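A good many readers will remember the old reading room at Ullham, with its brown walls and its one reluctant radiator, and they may want to sit down before they go back in. The walls are getting a new coat of colour this summer, and there is a great deal of it.

The room has been shut since February, when the ceiling above the magazine shelves began to drip, and it was Grażyna Kalinowski who suggested that if the paper had to come down anyway, something a bit more cheerful might go up in its place. She had kept a book of wallpaper samples from her years at Dalteo, the decorating shop on Tresham Road, and she brought it along to the spring meeting in a pillowcase (it rained that evening, as it did for most of the spring). The book went from lap to lap for the best part of an hour. There were ferns, and herons, and a very well-behaved stripe that had its supporters right to the end.

What won was the swirls. It was put to a vote of everybody who holds a reading room ticket, and of the 683 slips sent out, 141 came back, which is more than were ever returned over the question of opening hours. The heron came second by 9 votes and there has been some talk of putting a roll of it in the cloakroom, so its friends need not lose heart altogether.

Emmanuel Odera has taken charge of the hanging, and he has been very patient with all of us who wander past and ask how it is getting on. A big pattern like this wants matching at every join, he explains, and you can lose up to 14 inches of paper on each length before you are happy with it. He starts from the middle of the wall and works outwards, so that if anything has to be fudged it will be fudged in the corners. He also asks that people please stop leaning on the bits that have only just gone up, and he asks it very nicely.

The swirls are seen here on three sides of a work area. The bands run in coral red, salmon, pink, lavender and a soft periwinkle blue, with beige in among them and a splash of yellow now and then, and dark brown lines curling through the lot.
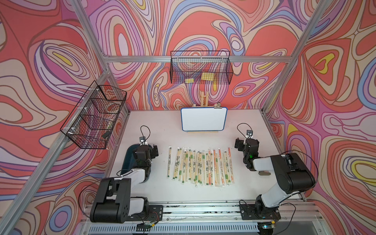
Grażyna Kalinowski thinks people will grow used to it within a fortnight and miss it if it ever goes, although she does say that she would keep the curtains plain and would not hear of a patterned carpet.

The shelves and armchairs will go back in once the paste has had time to dry properly, and the large-print books are being kept in the front hall until then. Anybody who would like an offcut for lining drawers can leave a name at the desk. The reluctant radiator is staying, and will be painted white.

20/06/2021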